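Let the Arm Be Slow

I have been going to the Skeltwood workshop on Wednesday evenings for the better part of two winters now, and I want to put in a kind word for slowness, which our robot people (and I am one of them, so I can say this) don't respect nearly enough. We started the Jendemach project in May with plans for an arm that could lend a hand at the bench, and ever since then most of the talk has been about speed. Can it do the move in six seconds? Could we get that down to four?

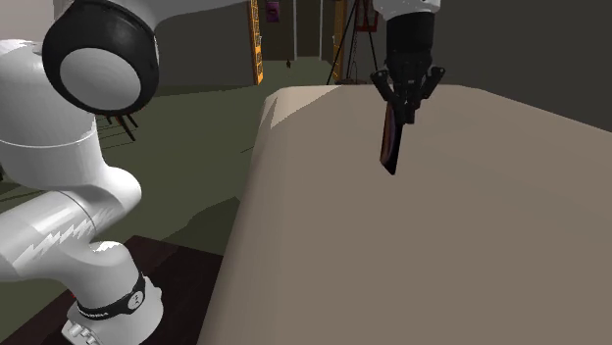 I understand the pull of it, I really do. A fast arm makes visitors gasp. But we have logged 2456 simulated runs so far, and the ones I learned from were the dawdlers, where you could sit there with your coffee going cold and watch a bad angle coming long before it arrived. Hurry the same move along and all you get is a red line in the log!

So my plea to anyone building one of these in a garage or a shared shop is to turn the speed down and leave it down for a good long while. Your friends will tease you about it. Mine have started calling our arm Grandpa, and I have grown rather fond of the name.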